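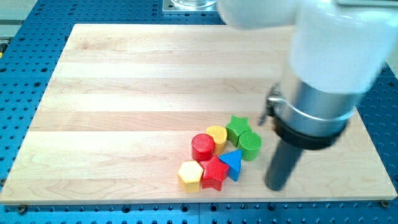 Issue 52, page 11

Pushing blocks around at Girnlow

I spent a morning in June steering a robot arm with a handheld controller, and I'm sorry to report that I am bad at it. I was at the Girnlow workshop, which most of you will know as the long low building behind the Destora bakery outlet, because the crew there has started a new round of what they call demonstration sessions and they were letting people from the newsletter have a go. By people from the newsletter I mean me.

The project is called Cumis, and the idea is pretty easy to get your head around. You tell the robot in plain words what ought to happen ("push the green star over to the left side"), a person drives the arm to make it happen, and the computer saves the whole thing: the words, the camera view, every little move of the arm. Do that over and over with lots of different people and lots of different wordings, and then you train a program on the pile and see if it can take an instruction by itself. They had 2,741 saved demonstrations when I walked in. They had a few more when I walked out, though I wouldn't bet on all of mine making the cut.

The job is all pushing. The arm has one long dark gray finger pointing down at the board, and you slide that finger up against a block and shove. No grabbing, no lifting. I figured that would make it easy! The blocks are the chunky painted kind you'd find in a toddler's shape sorter, stars and cylinders and so on, in red, green, yellow and blue, and they sit on a nice maple board that I would happily take home and cut bread on. It's bolted to a big blue metal table full of holes, so no luck there.

My first instruction was to separate the red star from the rest of the group. With the blocks bunched up together like that, you can't just go in from wherever you like. You come in from the wrong side and the hexagon goes along for the ride, and then the triangle swings around, and pretty soon you've got a traffic jam heading for the edge of the board. I did that twice. The third time I sneaked the finger in at an angle and gave the star a bunch of tiny nudges, and out it came. I may have cheered (it was a small room, everybody heard).

What surprised me was how much the controller changes the way you think. With my own hand I'd have flicked that star out in half a second without a thought. With the arm, I had to decide where the finger should touch, back off, circle around the outside of the group, and come in slow. There's a tiny delay too, so if you wait until the block is where you want it before you stop, you're already past it. The regular operators let go early. I could see them doing it and I still couldn't copy it, at least not in one morning.

The operators work in short stretches and then swap out, and I can see why. After ten minutes my thumb was sore and I was leaning sideways in my chair as if that would help. One of them told me everybody leans to begin with. She also told me that a messy demonstration isn't a wasted one. If you bump the wrong block and then fix it, the program gets to see the fixing, and it's going to need that, given that it will bump plenty of wrong blocks of its own. They do throw out the runs where the instruction was never carried out at all. So my first two are probably gone.

Writing the instructions turned out to be the part I liked best. Somebody has to come up with them, and they want them the way normal people talk, so you get "put the yellow one with the bumps by the red circle" next to "move the heart to the cylinder," and both of those are fine. There was a friendly argument going about whether the yellow block with the rounded top is a heart. I said heart. The operator at the next desk said it was a tooth, and that has gone into the file as well. Then there are the ones that have to be worded with some care, because there are two stars and two cylinders, and "push the star" could send you either way. They keep a handful of those in on purpose to find out what the program does with them.

I asked how well it works so far and got a sensible answer, meaning a short one. With a block standing out in the open, the trained program usually gets there. With a tight bunch it still does roughly what I did on my first try. The version they were running that week had been trained on an older, smaller batch of sessions, and the next one is due once the new recordings have been checked. I watched it nose up to a green cylinder, stop, think about it, and go around the other side. I found that weirdly charming.

The arm setup itself came over from the Shaikh building last winter, along with the table, and the Girnlow people have been fiddling with it ever since. Most of the fiddling has been about speed. It can go a lot faster than they let it, but at full speed the blocks skate, and a block that skates doesn't teach anybody much. They also had to settle on how far out toward the edges the finger is allowed to travel, after a cylinder rolled under a cabinet in the first week and stayed there until somebody moved the cabinet.

They'd like about 300 more demonstrations before the end of the summer, mostly of the crowded kind, with everything packed together and one particular block to get loose. You don't need any experience. You get a quick practice run with nothing being recorded, then a set of instructions on a screen, and off you go at your own pace. Sessions start at 9:30 in the morning and there's a second one after lunch. Sign up on the sheet by the Girnlow front desk, and bring a sweater, the air conditioning in there is fierce.

I've put my name down for another one. I want that hexagon.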